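Questions I get about dyeing cloth at home, answered as best I can. I've been doing this in my garage since my kids were small, and I sell a few tea towels and napkins under the name Narkard (the street I grew up on, before you ask). I add to the page when the same question lands in my inbox often enough.

## Getting started

**What should I buy first?**

A bucket, a long spoon, rubber gloves and one color. Really, one! I know the sampler packs are tempting, and I bought the big Henix set my first year and used maybe a third of it before the rest got lumpy. Pick a blue or a green you like and learn what it does on plain cotton. You can get a whole family of shades out of one jar just by using less of it.

**Can I use my good cooking pots?**

No. Once a pot has had dye in it, it's a dye pot forever. Thrift stores are full of big old stockpots, and I painted a stripe on the handles of mine so nobody makes soup in them.

**Which cloth takes color best?**

Cotton, linen, rayon and hemp all work great with fiber-reactive dye, and that's what I use for nearly everything. Polyester will laugh at you. If you're standing in a thrift store with a tablecloth that has no tag, pull a loose thread and burn it over the sink when you get home. Cotton smells like burning paper and leaves soft ash. Polyester melts into a hard little bead.

**Do I have to wash new cloth first?**

Yes, hot, with a good squirt of detergent and no fabric softener. New cloth has finishes on it that keep the dye out, and you won't see them until you've got a blotchy tablecloth. I skipped this once on a set of 19 napkins for a cousin's wedding. I still have them. They're my paint rags now.

## Color troubles

**Why did my color come out so much paler than it looked in the bucket?**

Wet cloth always looks darker, so that's part of it. The other part is usually time. People pull things out after half an hour when they start getting nervous, and the dye hasn't had a chance to grab on. I leave mine in overnight, and I go out before bed with a cup of tea to give it one last stir (the garage is lovely at 10 p.m., it's the only time it's quiet).

The last suspect is soda ash. If you forgot it, the color mostly goes down the drain when you rinse. Ask me how I know.

**How do I get a soft pastel without it looking washed out?**

Pastels are harder than darks, I think. With a dark color there's so much dye that everything evens out, but with a pale one every wrinkle shows. My tips are to use more water than you think you need, put the cloth in already wet, and keep moving it for the first twenty minutes. Then add the soda ash a bit at a time, away from the cloth.

For pale greens I start with a yellow-leaning green and add the tiniest pinch of blue. Tiny! I weigh my powder on a Vakano scale now, the kind meant for jewelry, and my pastels got a lot more repeatable after that.

**Can I fix a blotchy piece?**

Sometimes. You can dye over it with something darker, or scrunch it up and dye it again so the blotches look like they were the plan all along. I've sold plenty of those, and people tell me they like them best.

**My water is hard. Does that matter?**

It does, mostly with the pale colors and the reds. Ours is terrible. I put a spoonful of water softener in the bucket and it helps.

## Washing and keeping

**How many times do I rinse?**

Cold first until the water is nearly clear, then hot, then a regular wash by itself. Strong reds and turquoise can take forever, and pale shades are done pretty quickly.

**Will the color fade?**

A little, over years, and faster if you hang things in full sun. I dry mine on the shady side of the house, even in August when everything's bone dry in an hour. Go easy on bleach too, including the kind hiding in "whitening" detergent.

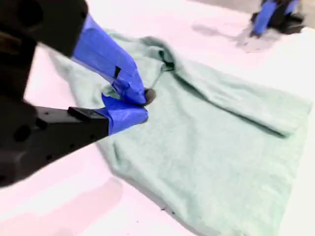
Eilif Vik wrote in to say that his dyed napkins kept their color much longer once he quit using the hot cycle, and that he swears by cold water and a short spin. I've since gone the same way for everything after that first wash, and I'd say he's right.

**Should I iron before or after dyeing?**

After, while it's still a touch damp. Linen especially. If you let linen dry all the way you'll be fighting it till supper.

**Do you take custom orders?**

Small ones, yes, as long as you're okay with the shade being close and not exact. I can't match a paint chip from Koivisto or anybody else, sorry, I've tried. Send me the size, the kind of cloth and a color you like, and give me a few weeks. Fall fills up early because of the holiday tables.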